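Section 4. Preparing and sending a written comment to a public consultation

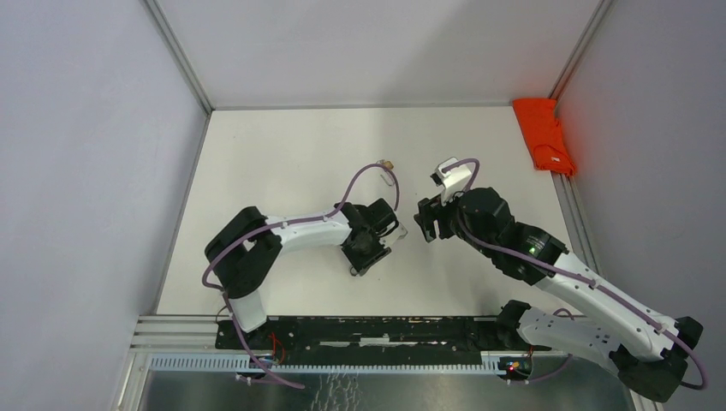
This section is for residents and small organizations who already made an account in Policarpio (see Section 2) and wish to comment on a draft climate or energy measure. The screens are the same for the Patdale town plan and for the Imora regional plan. Only the closing times are different.

Before you start, have ready the docket number of the measure and the draft of your comment. Please write the draft in a separate text file. Policarpio closes the session after 14 minutes without activity, and the text which was not saved is lost.

4.1 Find the measure

1. Sign in and open "Consultations" in the left menu.
2. Type the docket number in the search field. For the Patdale building emissions ordinance, the number is 391.
3. Open the measure and check the line "Status." You can send a comment only when the status is "Open." When it is "Under review," you can read the comments of other people, but the button for writing is gray.
4. Download the full text of the draft. The short summary on the first tab is made by the staff and it has no legal value.

Note: Some measures have two versions, the original and the amended one. Comments to the original version are not moved to the amended version. If you commented before the amendment and your opinion is the same, you must send the comment again.

4.2 Write the comment

5. Press "New comment" and choose your position: Support, Oppose, or Neutral with changes.
6. Choose the article to which you refer. If you refer to the entire measure, choose "General."
7. Paste your text. A comment from a resident can have up to 1,000 words, and a comment from an organization up to 2,000. The counter under the field includes the footnotes.
8. If you ask for a change, copy first the sentence from the draft and write under it the sentence you propose. The reviewers work article by article, and a general complaint about costs or jobs is difficult for them to place.
9. Attach your documents, if you have them. Only PDF files are accepted.

Caution: Your name and your comment will be public. Do not put your home address, your energy bills, or your account numbers in the text or in the attachments. The staff does not remove them for you.

4.3 Send and confirm

10. Press "Preview" and read everything one more time. Tables are often broken after pasting.
11. Press "Send." The button must be pressed only once, also when the page is slow.
12. Open the confirmation e-mail and follow the link inside. Without this step the comment stays as a draft and is not counted.
13. Save the receipt number. You need it to withdraw the comment or to ask to speak at the hearing.

Note for organizations: The comment must be confirmed by the person registered as representative. If this person has changed, for example after the elections of your board in March, update the profile first (Section 2.5).

If the confirmation e-mail did not come, look in the spam folder, and then write to the Nidetti help desk with the docket number in the subject. Questions about the wording of this guide go to Gizella Vass at the same desk.

For speaking at the hearing, continue with Section 5.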